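Search this site Go

In praise of the boring final project

Posted February 25, 2023 - 11 comments - 141 shares

Every spring I get the same question from people who find out I help with the robotics club: so what are they building? And every spring they want to hear that it shoots something, or climbs something, or fights. Last May I told a neighbor our students were working on plates. Picking up a plate, putting down a plate. She waited for the rest of the sentence, and there wasn't any.

I've come around to thinking the plates are the best thing we do. I didn't start there! I was one of the people pushing for the big tournament, with the matching shirts and the foam cannon and the long drive. We did that for 5 seasons and I have the shirts to prove it. The kids had fun, and I had fun, and I'm not here to spoil anyone's tournament. But I kept noticing that when it was over, a lot of them couldn't tell you why their robot did what it did. They knew it worked on the day (or didn't) and then it went back in a bin.

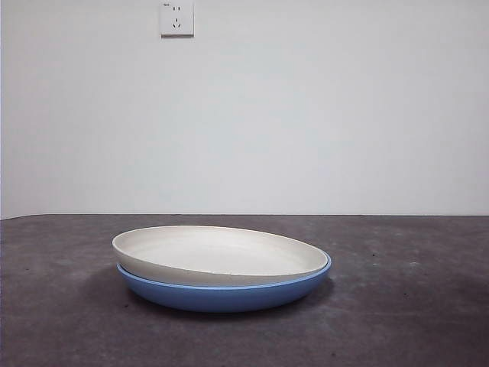
A small task is harder to hide in. When the club switched over to tabletop work, the first assignment was called Drultunar, a name one of the students made up and refused to explain, and all it asked for was to take two dishes that were nested together and end up with two dishes that weren't. People laughed at it. Then they sat down and looked at a white dish tucked into a blue one, with only a thin line of blue lip showing along the front, and somebody said, okay, where do you grab it? That's a great question, and I've watched grown engineers skip right past it. Come in a hair too low and you've got hold of both. Come in too high and you've got hold of nothing, and you're pinching air with great confidence. You can't win that one by adding a bigger motor. You have to think about the edge of a plate, which I'd bet most of us have never done once in our lives, even with a sink full of them.

My objection to the way we usually run student competitions is that they reward the robot that does one dramatic thing one time. Three minutes on the clock, a crowd yelling, a score. So naturally the students build for those three minutes. They tape down whatever might wiggle and pray. I don't blame them - I'd do the same. If the scoreboard only cares about the best run, why would you spend two weeks finding out what happens on the worst one?

With plates there's no best run worth bragging about. Your mom isn't going to gasp at a video of it. The only thing left to care about is whether it does it again, and again after that, when the dish is turned a little or sitting closer to the wall. That's what the students at Stadent figured out before we did. Stadent is the after-school program across town, and we shamelessly copied their log sheets, which have a column for what you expected to happen and another for what happened. It sounds like such a dull little form. I've seen more learning come out of that second column than out of all my years standing beside a foam cannon. 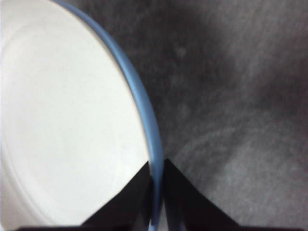
Now, the case against me, because I've heard plenty of it. Parents say it looks like we're training kids to bus tables. One of the comments on my last post said that if a club spends its year on dishes, the club is going to lose members, and I'll admit we lost a few. A couple of them went over to the combat league and from what I hear they're very happy. That's fine. I'd rather say plainly what we offer than trick somebody into it with a flamethrower poster.

The more serious complaint is that a small task is a small ambition. I used to half believe this. But try it! Try getting two arms to share one piece of table without getting in each other's way. Who goes first? What does the one on the left know about the one on the right? If the first arm lets go a moment early, does the second one find out? Those are big questions, and the students run into them on their own, without me giving a speech. I was on the phone with a teacher from Stępień, a school that runs a similar project, and she told me her group argued for almost an hour about what "let go" should mean. I was so jealous.

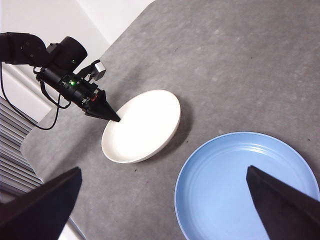 One arm at the white plate, the blue one closer in.

There's a money side to it too, and I wish more clubs would talk about it. A tournament season eats your budget in travel and entry fees before you've bought a single bolt. Dishes are cheap. We spend what's left on better cables and on snacks, and the snacks may be doing more for attendance than any poster ever did.

What I'd like to see is a regional meet built this way. Privlow, the makers' fair we go to, has offered us a corner next year and I want to use it for a repeat event. Same dull task all afternoon, every try written down, and the misses read out loud along with the hits. Students would walk around and ask each other about the misses. I don't know if anybody would come to watch. I'd bring a chair and stay for the whole thing, and if you run a club anywhere nearby, write to me and bring your own plates.

Share - Print - 11 comments

Related posts
What I learned from five seasons of foam cannons
Log sheets that students will fill out
Should beginners start with one arm or two?
Packing for Privlow: a club checklist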